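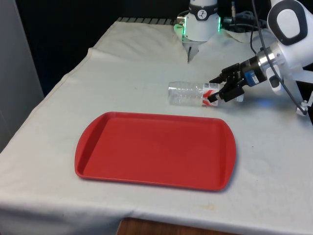

Figure 1. Bottle on its side behind the red tray, cloth-covered table.

4.2 Does the tray help?

Advice on laying a table for drinks often treats the tray as a good thing in itself. The household guides we read, including the Dusmont handbook, say that a rimmed tray makes a table tidier and safer, and offer no evidence for either claim. We doubt the second more than the first. A raised rim will stop a bottle rolling off once it is lying down. It does little to stop the bottle falling over in the first place, and a ribbed plastic bottle is light enough when drained that a tug on the cloth may be all it takes.

The cloth deserves more blame than it usually gets. Farkas, our earlier study of 500 laid tables, recorded folds and seams only where they were thought large enough to matter, and the threshold was never written down. We find this hard to defend. Small creases change how flat a tray sits, and a loose flap near the back is easily missed by someone facing the front.

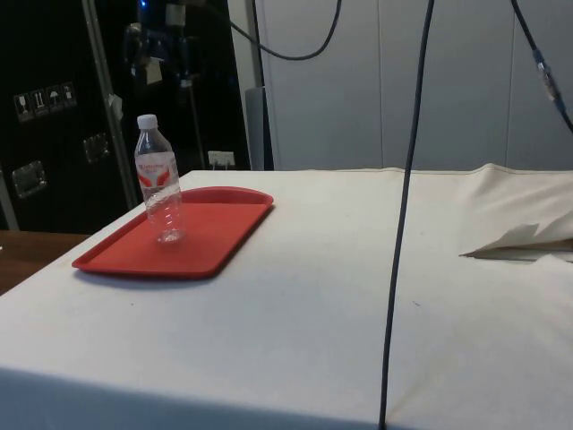

Figure 2. Bottle upright on the tray; the cloth is folded back at the right.

Raters in the Zostia survey gave 2,912 scores for tidiness. Tables with the bottle standing on a tray scored higher than those without one, and this has since been repeated as if it settled the matter. It may show only that people like to see things grouped together. The raters were asked whether a table looked tidy, and a tray set at an angle to the table edge was marked down in 900 of the scores even when everything on it stood upright. We would not call that a measure of order, still less of safety.

Clear cups raise a further problem. Against a white cloth the rim of such a cup is faint, and a rater working quickly may overlook it. The Stestness checklist has 3 entries for bottles and none for cups, so a missed cup costs the table nothing.
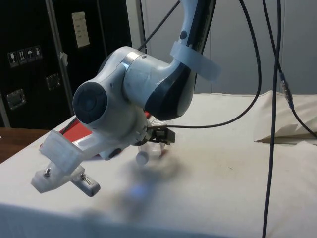

4.3 Limits of the tidiness score

We kept the score for comparison with earlier work and place little weight on it. A single number cannot separate a creased cloth from a badly placed tray, and the two call for different remedies.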